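4.2 The open day at Sernholm

We held the open day in the Sernholm building on Wednesday, September 12, 2018, and I'll admit I had slept badly the night before. Up to then the only people who had used the hand-held grippers were the ones who had built them, and we all know which way to lean when a linkage feels stiff. Letting the public have a go was a different matter. We had 435 people through the doors between ten and five, and 410 of them picked up a gripper and did at least one task, so the stand was busy more or less from the first minute (I ate my sandwich at half past four, standing up behind the Cateo banner).

The plan was simple enough. A visitor came up to the desk, got a very short talk from one of us, and was then asked to pick things up and put them somewhere else. In our first draft of the protocol, written back in Sidau, the talk ran to a full page and covered the pivots, the pads and how the recording worked. We dropped nearly all of it after the opening hour. People didn't want to hear it! They wanted to squeeze the thing and see the fingers close, and once they had done that a few times they asked far better questions than the ones our page had answered.

Choosing what to put in front of them took us longer than I like to say. Our earlier bench work used plain blocks, which are easy to score and dreadfully dull to look at, and I was keen to have the sort of clutter you'd meet on a real desk at home. So we went for a child's study corner — soft toys, packing tape, a little spray bottle, books all over the place. Figure 3 gives an idea of the working area with two grippers in use.
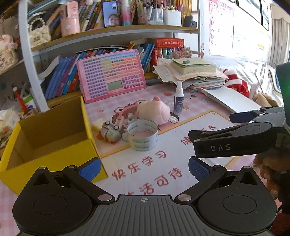
Figure 3. A desk task with two hand-held grippers.

The soft toys were everybody's favourite and they were also the easiest, as we had guessed. You can grab a plush toy badly and still lift it. The tape roll was much more of a fight. Most visitors went for the outside of the roll first, found it too wide to hold comfortably, and then had the idea of putting one finger through the middle. I must have watched that little discovery happen a hundred times and I never got tired of it. Children got there quicker than their parents on the whole, though we didn't record ages, so please take that as my impression and no more.

Working with two grippers was another story. On paper it ought to help: one holds, the other moves. In practice people tended to forget the second hand altogether until something began to slide. When two visitors shared the job, one gripper each, they talked a great deal and bumped fingers a great deal, and several pairs asked to go again. I'd like to look at this properly at the November session, with the Mathur scoring sheet instead of my scribbles.

By the end of the day we had 3681 separate attempts saved. That was well beyond what we'd hoped for, and it caused some bother of its own, as our labelling had been set up for a much smaller set. We lost the recordings from 2 of the grippers for part of the afternoon when a storage card filled up, and those attempts are not in the total. We also changed the order of the objects after lunch without writing down the exact time — a silly mistake, and the reason we don't compare morning with afternoon anywhere in this paper. How we sorted the attempts into clean grasps, slips and misses is set out in Section 4.3.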